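Enregistrer une démonstration par téléopération

Placez les deux pains sur la nappe et le panier en osier à côté, puis lancez l'enregistrement. Guidez le bras lentement, pince ouverte, et descendez à la verticale du pain tressé.
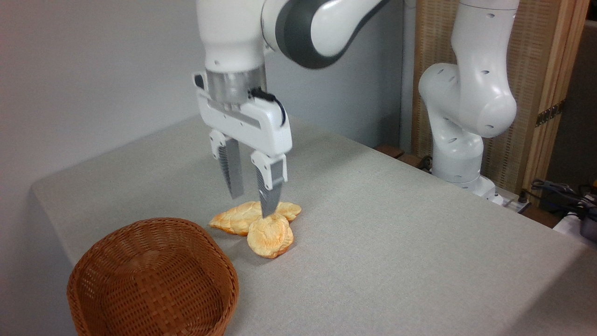 Pince au-dessus des pains, panier encore vide.

Fermez les doigts sans écraser la croûte – 2 secondes suffisent – puis déposez le pain dans le panier. Prévoyez environ 50 démonstrations et changez les pains de place à chaque prise.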